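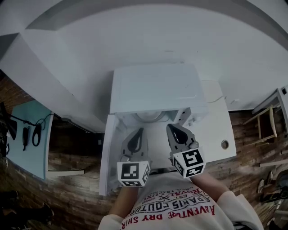 Saranya Pillai puts the first rule of machine laundry in four words: empty the drum fully. Chapter 2 covers unloading a front-loading washer and the surfaces next to it.

2.1 The drum
Open the door as far as the hinge allows. Turn the drum by hand and check along the rim for small items. A door that opens less than 90 degrees slows the work.

2.2 Surfaces and ledges
Plain white surfaces show lint early. Wipe ledges first, then the flat areas under them.

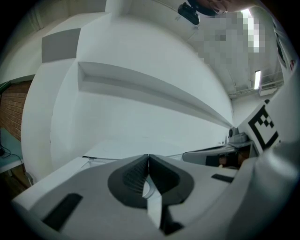

Ledges, Eleri Harries objects, should be left until the load is out. The Prothero method, given in 2.3, follows her order.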